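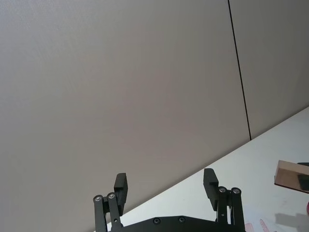

Notebook entry, March
Entered by Kartini Subramaniam, Timmermans Handling Laboratory
Print this page | E-mail this page

Subject: Loss of grip width reading on the parallel gripper, Jonari cell

At 10:40 the arm stopped during an approach to the wooden block with the fingers open. The controller reported a width of zero, the value for a fully closed gripper. Ridwan Chin was at the console and pressed the protective stop before the program could be resumed. No person was inside the marked area and no damage was found.

The log shows that the reading dropped out for 700 milliseconds, came back, and dropped out again for good. During the first dropout the program did not halt. It substituted zero for the missing value and went on to the next waypoint. This is the more serious of the two faults, and it is recorded here as a safety matter.

Checks carried out with the arm locked:

Finger linkages moved by hand through full travel. No binding. Pivot bolts tight.
Base plate screws tight.
Cable from gripper to wrist replaced with the spare. Fault remained.
Cable from wrist to controller flexed at each clamp. Reading lost every time the cable was bent at the elbow clamp, and restored when it was straightened.

The elbow clamp had been set too tight and the jacket beneath it was flattened. Gerardo Malabanan opened the cable on the bench and found one conductor broken inside its insulation. The cable had passed its last inspection at 1,000 cycles, but that inspection covers the connectors only - the clamps are not on the sheet. I have asked Prasetyo Hartono to add them.

A new cable was fitted at 14:15 with the clamp one notch looser. We then ran 1,000 open and close commands with the arm moving between the two rest poses. There were 3 late readings and none missing. Sohail Durrani considers the late readings to be network delay. I have left that question open until the timing log has been compared with the one from the Brovitz cell.

Outstanding: a missing width value must cause a stop. Ridwan has written the change but it has not been reviewed. Until it has, the cell is to be run at reduced speed only, with a second person at the stop button. The damaged cable is tagged and in the drawer under the bench. Please do not discard it.

Contact: Timmermans Handling Laboratory, cell operations desk
Copyright Timmermans. All rights reserved.
Back to top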